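Futetden Robotics Club Handbook
Section 4: Setting up the table and running the cable pick

Revised March 31, 2026. Replaces the July edition of this section.

This section covers the cable task, from an empty table to a saved run. It assumes that you have finished Section 3 and that the arm homes without a fault. If it does not, go back. A fault that shows up at homing will show up again in the middle of a run.

Allow a full club session the first time. Members who have done it before can skip 4.1 if the arm has not been moved.

4.1 Before you switch on

1. Check that the base clamps are tight. Push the base with the flat of your hand. It should not shift.
2. Check that the emergency stop is on the same side of the table as the operator, and that its lead does not cross the work area.
3. Take everything off the work area. Bags, laptops and drinks go on the side bench.
4. Wipe the table with a dry cloth. Do not use spray polish.
5. Switch on the Trekik controller first, then the laptop. Wait for the steady green light before opening the Vasylenko software.

CAUTION: Keep hands, sleeves and lanyards away from the arm once the green light is steady. Long hair must be tied back.

Note: If the software opens before the controller is ready, it lists the arm as "not found" and will not look again. Close it and open it again.

4.2 Checking the view from the wrist

The wrist camera is what the software works from, so look at what it sees before putting anything down.

1. In the software, choose Live View.
2. Send the arm to the Look position. The fingers should be open and pointing at the table.
3. Check that you can see the tips of both fingers, one at each side, with wood between them.
4. Look for glare. Some is allowed. The grain of the wood should still show through it.
5. If the grain has gone altogether, lower the blind or turn off the lamp at that end of the room, then look again.
6. Save one picture of the bare table under the name "background".

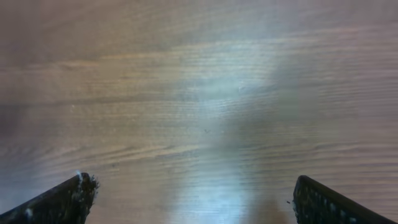 Figure 4.1. Look position, fingers open, bare table. The grain can still be made out in the bright patch.

Small specks on the wood do no harm to the background picture. Anything as big as a pea should be removed and the picture taken again.

Take a new background picture whenever the light changes. On a bright afternoon that can mean two or three in one session -- it is quick, and a stale picture is the usual cause of the software "finding" an object on a bare table.

4.3 Checking the fingers

Finger pads wear. Fibres and fluff at the tips are common and the arm will work with them, but they should be looked at before each session and written down in the log.

1. Press Pause. Wait until the arm has stopped and the light is amber.
2. Look at the tip of each finger and at the inside faces.
3. Remove lint with the soft brush. Brush away from the wrist.
4. Do not pull at fibres that are fixed to the pad. Pulling lifts the edge.
5. Write "clear", "frayed" or "replace" in the log for each finger. Use "replace" only if the pad has come away from the finger or slides when pressed.
6. Press Resume and stand back.

CAUTION: Never brush the pads while the light is green, even if the arm is still.

Spare pads are in the Cekuvix parts box, bag 58. They are sold in pairs. Change both at once, or the fingers will not meet in the middle and the grip reading in 4.5 will be wrong.

4.4 Placing the cable

The task object is a bundle of thin black cable with several plugs on it. It was chosen because it is awkward. A block has flat sides and sits the same way every time, while a bundle can be laid down a hundred ways and none of them quite match.

1. Coil the cable by hand into a loose bundle. Do not tie it.
2. Lay it flat on the wood, past the finger tips as seen in Live View, with a good stretch of bare table between it and the fingers.
3. Let the plugs fall where they like, so long as they rest on the table and not on top of the coil.
4. Leave one tail free if it wants to be free. Do not tuck it in.
5. Keep the coil out of the brightest part of the glare.
6. Step back behind the yellow tape before telling the operator it is placed.
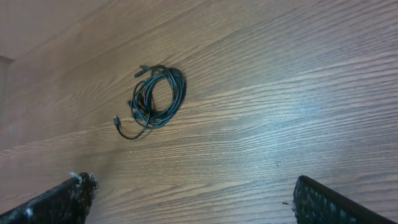
Change the position of the bundle between runs. Turn it, move it a hand's width, or coil it again. Beginners tend to put it back in exactly the same spot, and a set of runs made that way is of little use to the team doing the training in Section 6.

Do not move the cable to help the arm once a run has begun. A run in which the arm misses is still a run, and is saved as a miss.

4.5 Running the pick

Two people are needed: an operator at the laptop and a spotter with a hand by the emergency stop. Swap over after every ten runs.

1. Operator: choose Task 2, Cable.
2. Operator: check that the speed is set to Slow. The software goes back to Normal each time it is opened.
3. Spotter: say "clear" when everyone is behind the tape.
4. Operator: press Start and keep your hand on the controller.
5. Bring the open fingers over the thick side of the coil, where the loops lie on top of one another.
6. Lower until the tips are just short of the wood. Do not let them touch it.
7. Close slowly. Stop when the grip reading steadies.
8. Lift straight up to the height mark, hold, and lower again.
9. Open the fingers, return to Look, and press Save.

CAUTION: If a plug catches under a finger, stop and open the fingers. Do not lift. The weight of the arm on a plug can mark the table and bend the plug.
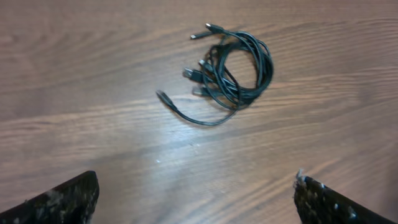 Aim for the coil and leave the plugs alone. They are stiff and roll when pinched, and a bundle picked up by one plug tends to swing and drop. The same goes for a loose tail. It looks like an easy thing to grip, and new operators go for it nearly every time.

4.6 Saving and naming runs

Each run is saved with a number, which the software gives. Add one of these words in the Notes box before moving on:

good -- lifted to the mark and lowered again
drop -- lifted, then lost
miss -- fingers closed without a hold
stop -- ended by the operator or the spotter

Write nothing else in the box. Longer remarks go in the paper log beside the run number.

The club's cable set stood at 288 saved runs when this edition was prepared. Please do not delete any, including your own first attempts.

4.7 If something goes wrong

Code 703 on the controller: the arm has met more resistance than it expected. Press the emergency stop, check for a trapped plug, then follow the restart steps in Section 3.

Live View is frozen: close the view and open it again. If it freezes a second time, check the camera lead at the wrist with the arm paused.

Fingers close unevenly: check both pads as in 4.3. If one is marked "replace", end the session and change the pair.

Software outlines the glare as an object: take a new background picture as in 4.2.

4.8 Closing down

1. Remove the cable from the table and hang it on its hook, uncoiled.
2. Send the arm to Rest and wait for it to settle.
3. Close the software, then switch off the controller.
4. Fill in the log and have the spotter initial it.
5. Put the cover on the arm. The sleeve with the zip goes over the wrist.

Continue to Section 5, Copying runs to the club drive.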